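Effect of Storage Position on Moisture Loss in Whole Fruit
Ovidiu Zamfir and Younes Zerouali
21 October 2021

1. Purpose

Fruit loses weight after harvest mainly through water vapor leaving the skin. The rate depends on air temperature, humidity, air movement and the condition of the skin. The aim of this project was to find out whether the height at which fruit is kept in an ordinary room makes a measurable difference.

2. Background

Water moves out of the fruit when the vapor pressure inside the tissue is higher than that of the air. Wax on the skin slows this down. Pears usually have more open pores than apples and are expected to lose weight faster at the same temperature. Bruised fruit was left out of the trial for the same reason: damaged skin has no fixed rate of loss.

3. Method

Fruit was bought from the Grastura market and sorted by mass. Each group was kept at one of two heights, out of direct sunlight. Mass was read on a Trolent bench scale every morning before the heating came on. The scale was zeroed before each reading. Three readings were taken per fruit and the mean was recorded. Room humidity was logged with a Trakia meter fixed to the wall.

Loss was expressed as a percentage of starting mass so that fruit of different sizes could be compared.

4. Results

Pears lost a larger share of their mass than apples at both heights. The upper position gave slightly higher losses for both kinds of fruit. The difference between heights was smaller than the difference between kinds.
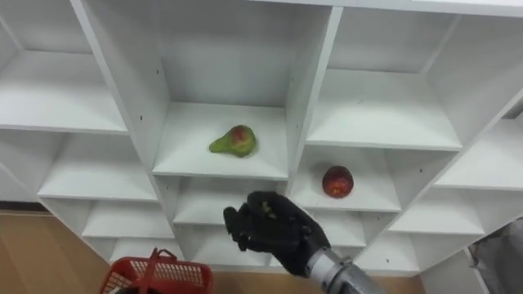 Two readings were rejected after the scale was found to be off level. Removing them did not change the order of the results.

5. Sources of error

The humidity meter was not moved between heights, so the air at each level was not measured separately. Stem length was not controlled. The trial should be repeated in December, when the heating runs all day, with a second meter and the sorting method given in the Ciobanu lab notes.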